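Section 4: Unpacking and Placing the Pleltis Table Loom

Read this section in full before opening the carton. The Pleltis is supplied by Tuvstead in one carton, order code 3739. Assembly of the beam and heddles is covered in Section 5.

4.1 Before you begin

Choose a level table that is deeper than the loom base. A cloth may be laid over the table to protect its finish, provided that it lies flat and does not slide when pushed by hand.

Note: Keep the loom out of direct sunlight and away from heaters. Dry heat may cause the side rails to warp.

4.2 Unpacking

1. Set the carton on the floor with the arrow pointing up.
2. Cut the tape along the top seam. Do not push the blade in more than the depth of the board.
3. Lift out the accessory tray and put it to one side.
4. Remove all packing paper from the upper layer. Open out each ball of paper before discarding it, as small parts can become caught in the folds.
5. Lift the loom by both side rails. Two people are required for this step.

CAUTION: Do not lift the loom by the front beam. The beam is not fastened during shipping and may come away.

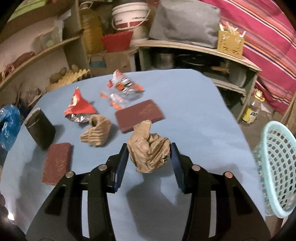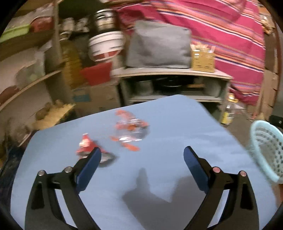 Figures 4-1 and 4-2. Crumpled brown paper (4-1); light blue table surface (4-2).

4.3 Placing the loom

1. Lower the loom onto the table with the front beam facing the weaver's seat.
2. Check that all the feet rest on the surface. If the loom rocks, turn the adjusting foot until the movement stops.
3. Remove the two red shipping ties from the ratchet — one on each side — and keep them for future transport.
4. Turn the ratchet handle one full turn in each direction. It should click evenly.

CAUTION: Keep fingers clear of the ratchet teeth while the handle is turning.

4.4 Missing or damaged parts

Compare the contents of the accessory tray with the packing list. Report any shortage to the Burgate service desk, extension 539, and quote the serial number stamped under the left rail. Looms bought through the Hjaltested showroom should be reported to the showroom directly.

Keep the carton until the first warp has been wound. Returns cannot be accepted without it.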